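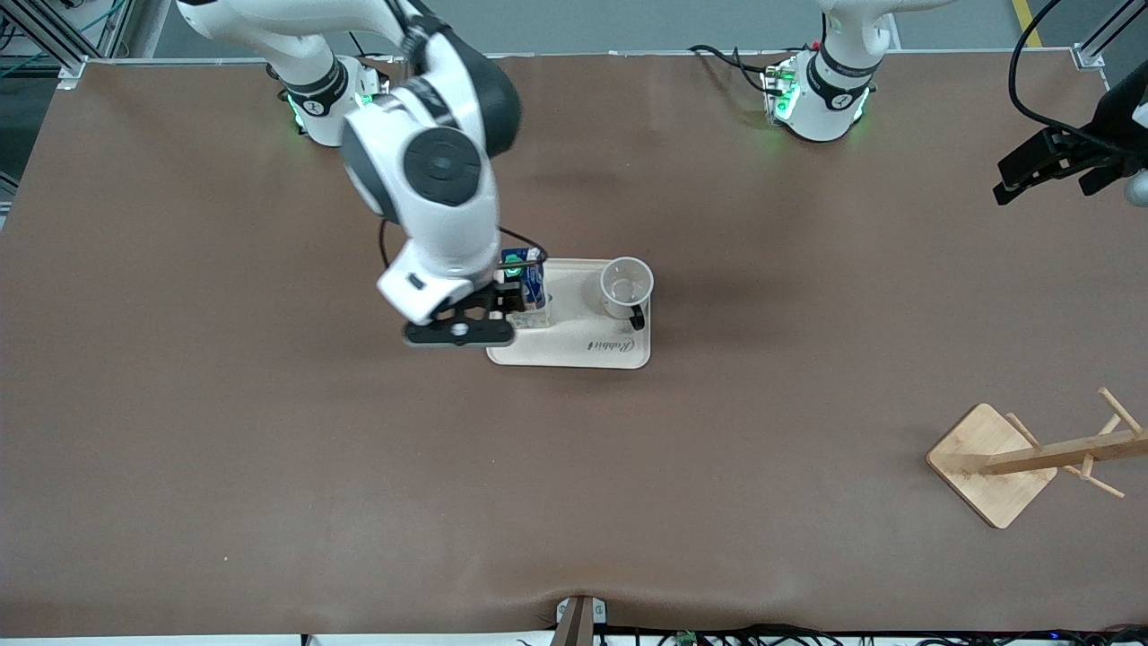
The Tray Comes Back to the Table

By Violeta Pereyra
August 27, 2019
1,528 shares | 247 comments

My grandmother owned one tray and she used it every day of her life. It was kept standing behind the bread box, and when it came out, we children knew that we must clear our elbows from the table. On it she put the milk, the cups, a spoon for each person and the sugar. When we finished, everything went back to the kitchen in one trip. I did not think about this tray for thirty years, until I moved to Drarnberg and found myself walking five times between the refrigerator and the table with one thing in each hand.

I bought a tray that same month. It is a wooden one with a low rim, light in color, and I paid more for it than I had planned. Then I began to notice trays in other people's homes. Some hold the mail. Some stand under a plant. But more and more of them are doing their old work again, which is to carry the milk and the cups to the place where people sit.

To understand this better, I took the train to Stamholm, where the shop Kleinschmidt has sold kitchen goods on the same corner for 90 years. The shop is narrow and very deep. You pass first the knives, then the pots, then a wall of wooden spoons, and only at the back do you arrive at the breakfast things: butter dishes, egg cups, mug trees, and two full shelves of trays.

Ross Cairns has worked in this back part of the shop since he was a student. He is a tall man with a soft voice, and he handles a tray the way other people handle a book, turning it over first to look at the underside.

"People always look at the top," he told me. "The top is the nice side. But the bottom tells you how it will behave on your table."

He showed me one tray whose bottom was not flat. When he pressed on one corner, the opposite corner lifted a little. On the shelf I would never have seen it. With a full pot of coffee, he said, you see it the first morning.

I asked him what a person should look for, and he did not want to give me a rule. He preferred to put several trays in my hands. The first was large, with metal handles, and it was so heavy that I was tired before anything stood on it. The second was round and pretty, but I did not know where to hold it. The third was a plain rectangle with rounded corners and a rim just high enough to stop a spoon. My hands went under the short ends without my asking them to. "There," said Ross, and he put it on the counter in front of me.

We talked for a long time about the rim. A high rim feels safe, but you must lift each cup over it, and a short child at the table cannot see what is inside. With no rim at all, a glass can walk off the end when you turn through a door. The low rim is the one most families choose in the end, he believes, and many of them come back for it after they have tried another kind.

The question of the milk

In the old photographs of breakfast tables there is always a milk jug. My grandmother would be ashamed to serve milk from anything else. I own a jug also, a white one, and I must confess that it lives in the cupboard. In my house the carton goes on the tray.

I expected Ross to be against this, but he only laughed. He does the same at home. A small carton is light, it closes again, and it can return to the refrigerator without anybody washing anything. What matters more to him is where it stands. The milk is the heaviest thing at the beginning of breakfast and one of the lightest at the end, and so the balance of the tray changes while you eat. He puts the milk at one end and the cups at the other, and for the trip back he moves everything to the middle.

I have tried it his way for some weeks. It works well when the tray is long. On my short one, the carton and the cups are neighbors anyway, and I carry it close to my body like a sleeping cat.

About cups he has stronger opinions. For mornings in a hurry, or for a balcony, he likes a clear plastic cup, because you see how much you have poured and because you do not cry if it falls. For sitting down he wants something heavier, with a handle that accepts at least two fingers. He took a very elegant cup from a shelf and asked me to hold it. I could fit one finger, and only up to the first joint. "It was a best seller," he said, a bit sadly.

A tree for the mugs

Next to the trays in Kleinschmidt stand the mug trees. I had always thought of them as something from the kitchens of my aunts, together with the cover for the toaster. Ross says they never went away, they only changed their material. The ones he sells now are mostly bamboo, pale and simple, on a square base.

A mug tree has one clear advantage, which is that it gives you back a shelf. In a small apartment this is not a little thing. My friend in Pretdale has a kitchen with one cupboard, and after she put her mugs on a tree she had space for plates for the first time. The disadvantage is that you must use the mugs. A mug in a cupboard can wait a year and be clean. A mug on a tree collects dust and also a thin layer of cooking oil if the tree is near the stove. Keep the tree by the table, or at least on the other side of the kitchen.

There is also the matter of loading it. The first time, I hung my two biggest mugs on the same side, and the whole tree leaned toward me in a way I did not like. Start with the low arms. Put a heavy mug across from another heavy mug, and leave the small ones for the top. If you turn the base so that one corner points to you, the arms come forward at an angle and it is easier to take a mug without knocking the next one. I learned this by accident while cleaning under it.

For the bamboo itself, Ross recommends a damp cloth and then a dry one. He is strict about the same thing for wooden trays. They should not lie in the sink, not even for the time of a telephone call. Once or twice in a year he rubs his own tray with a little food-safe oil and leaves it standing overnight against the wall. A ring from a cup can sometimes be made lighter with fine sandpaper, if the wood has no varnish. He does not sand his. He has had this tray since his daughter was a baby, and he can still show you the place where she put down a hot pan.

Before I left, I asked which tray he would buy if he had to begin again. He thought about it while he served another customer, an older man who wanted a lid and had brought the pot with him in a shopping bag. Then he came back and pointed to the plain rectangle, which was still on the counter where we had left it.

I did not buy it, as I had already one at home. But on the train to Drarnberg I was thinking about the length of it — with this one, the milk and the cups would have their separate ends. In September it is my sister's birthday. She walks to the refrigerator even more than I did.

Last updated: September 2019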